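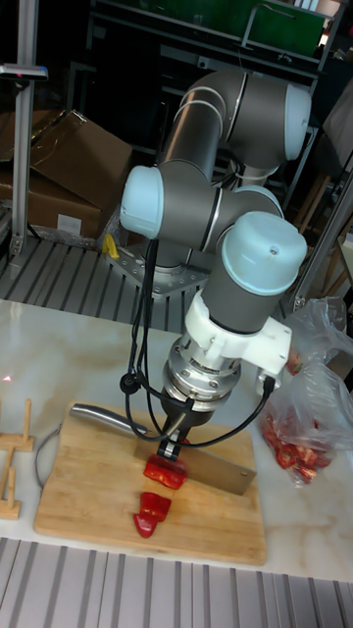 Teaching a secondhand arm to cut a bell pepper

Search this wiki Go Advanced

Every few months somebody at the Cadby workshop asks whether the arm can cook. It can't. With a lot of patience it can cut a pepper on a bamboo board, and I'm writing down how because Talha Dhanial wants to repeat it and my notes were on the back of a Camix invoice.

I was against the project. A person with a cleaver does this in 90 seconds, and our setup took most of August. Read on with that in mind.

What you need

A six-axis arm bolted to a plate, a two-finger gripper, and something between them that measures force. Kobe Van Wijk printed the white bracket under the wrist. Use a rectangular cleaver with a metal handle. A pointed chef's knife gave us a different contact height at every pass.

Steps

1. Fix the board. Ours slid on the marble top until we put rubber underneath. The Plilto mat is sold as non-slip and I'd call that optimistic.

2. Route the cables with slack. Run the wrist through its full range by hand, at low speed, and watch the loops. They will find the blade if you let them.

3. Grip the cleaver by the top of the blade, close to the handle. Keep people out of reach from this point and have one hand on the stop button. Do not trust the software limit alone.

4. Find the board. Lower the blade until the force reading jumps, then back off. Jeanine Dewulf says once a day is enough. I do it before every pepper.

5. Cut straight down, retract, shift over, repeat. Forget the rocking motion in the videos. We lost a week to it. 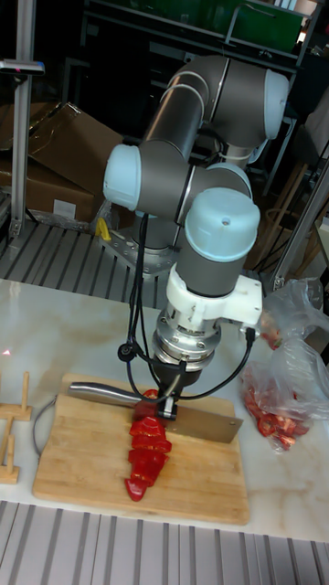

6. Clear the board. Put the knife down flat first, then let the gripper pick up the pieces. Red skin is slippery and the fingers drop a fair number. We bag the pieces at the right side of the table.

Does it work?

Sometimes. Out of 249 logged cuts, 67 needed a second pass, mostly where the skin faced up. The forum people at Somboon claim far better, but they don't say what counts as a cut. Large curved chunks remain the worst case, as they rock when the edge touches them. Turn them by hand with the arm stopped.

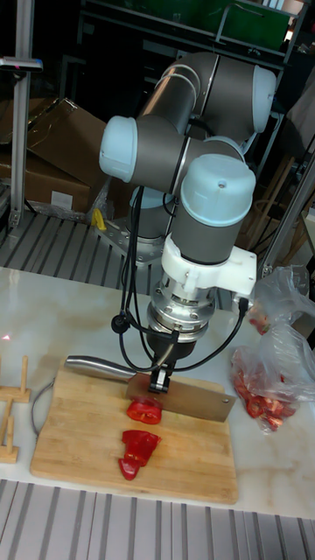
Page last changed: 7 Dec 2020 by Luuk Baert

Settings we ended up with

Approach at 8 mm per second for the last stretch. Faster looks impressive and pushes the pepper sideways. Riet Hermans has a version that guesses the angle of each piece; I haven't seen it get through a whole pepper yet, so it isn't linked from this page.

Wash the cleaver by hand and wipe the gripper with a damp cloth. Keep water off the force sensor and its connector.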